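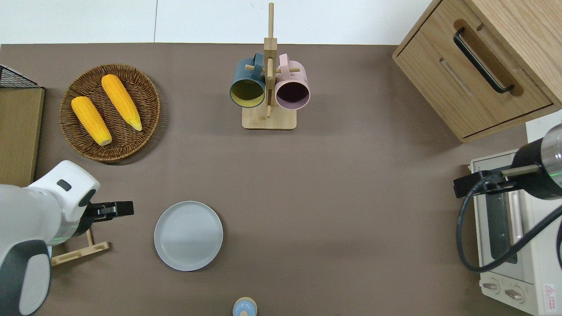 Slide 1. Title: House rules for a shared two-arm bench

Speaker notes. Talk slot 3, Monday, after the coffee break. Speaker: Hildegard Ostermann.

Say who I am. I run the bench schedule at Ovunholm. I wrote the first draft of the house rules with Seung-woo Yook, and Bok-nam Tak has edited every version after that. Thank Soo-ah Nam for chairing the session.

Tell them what the talk covers: the rules we work by when people and two arms share a kitchen table setup. It is not a talk about learning methods. Anyone who wants the policy results should go to the Brodix talk tomorrow.

Slide 2. Where the rules come from

We start from the published safety standards for industrial and collaborative robots. Those tell you to do a risk assessment for the whole application, including the tool and the objects. They do not tell you what to do about a ceramic mug.

The house rules fill that gap. The document is two pages. It used to be 50. People did not read the 50.

Point to make: the short version does not replace the risk assessment. The assessment sits in the binder and is reviewed every March, and also any time we change a gripper, a mount or the table.

Slide 3. Before power

Read these out slowly, people like to write them down.

Walk the whole table before you enable anything. Look at the floor too.

Check the cables at the full reach of each arm. A cable that is fine in the home pose can catch when the elbow comes round. The loop has to be long enough for the reach and still stay out of the work area.

Put the emergency stop where the operator can press it without leaning over the table. Press it once, before the first run of the day, and confirm that both arms stop. Both. We had a week in which the button was wired to one side only, and the check was being signed off by people who were watching that side.

Read the status light on each arm and say the state out loud to the other person. The color code is different on different makes, so the code for our arms is printed on the door. Do not work from memory of another lab.

Slide 4. Objects

An object is part of the tooling. If you swap a plate for a heavier plate, you have changed the application. Write it in the log.

Breakable things: allowed, but the operator wears eye protection and the drop zone is kept clear of hands and feet. Chipped items come off the table the same day.

Appliances: no mains power while the arms are enabled, unless the task sheet says so and a second person has signed it. This covers toaster ovens, kettles, anything with a heating element. Check the plug end. The knob position does not tell you anything.

Food: play food or real food, write down which. Real food goes home with somebody or in the bin by the end of the shift. (Pause here. Someone always asks about ants. Yes, we had ants.)

Slide 5. Layout

Every task has a layout sheet. The sheet lists each object, its start area and which arm is allowed to touch it. The operator compares the table with the sheet before each run, not from memory.

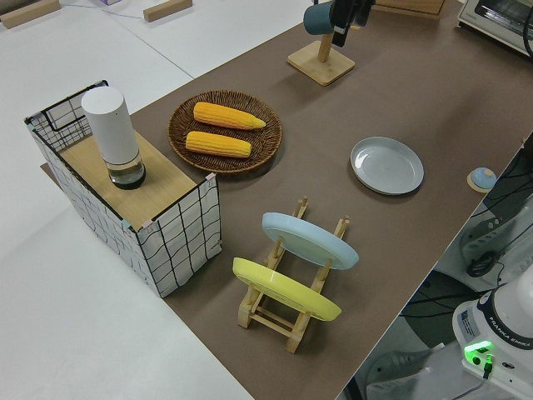
Two plates in the rack, one flat on the table, corn in the basket, and a gripper by the mug stand.

Use the picture to talk about the mug stand. Tall objects are what we get wrong most often. The arm has to come in from above, and the operator's view of the handle can be blocked by the gripper itself. Our rule is that the operator moves to where the handle can be seen, or the arm slows to the approach speed. If neither is possible, stop and change the layout.

Then the dish rack. Pegs are thin and easy to push. A plate that is leaning in a rack can come out when something else in the rack is touched, so the sheet names the order in which plates are taken.

If there is time, ask the room how many people here keep a written layout. Wait for hands.

Slide 6. During a run

Two people for any new task. One operates, one watches. The watcher has the stop and has no laptop open.

No reaching in while either arm is enabled. This includes picking up a dropped item and straightening a plate. Seung-woo Do will say this is slow. He is right, it is slow. It is still the rule.

Shared space between the arms: one arm at a time, unless the task sheet says both. The waiting arm holds its pose outside the shared space.

A person who is not named on the sheet stays behind the floor line. Visitors too, and managers.

Slide 7. Records

What we log: task name, layout version, who operated, who watched, every stop and the reason. A stop with no reason is still logged. Write "unknown."

Last year's log has 79 stops. Most were ordinary, a gripper too close to a rim or an object put down in the wrong area. We were glad to have the dull ones on paper, because that was how Bok-nam found the wrong start area in the Yeom layout. It had been copied into every later version.

Do not use the log to rank operators. We tried a chart with names on it. The stops went down and the damage reports did not. The chart was removed.

Slide 8. Still open

The rule for remote operation is a draft. Ustance has a version with a second watcher in the room and we are comparing the two.

We also have no good wording for "enough light."

Slide 9. Contact and copies

Paper copies of the two pages are on the chair by the door. Take one, change it for your own bench, and have your own safety lead sign it.

Questions until the chair stops us. If asked about gripper force limits, refer to the risk assessment and do not quote a figure from the stage.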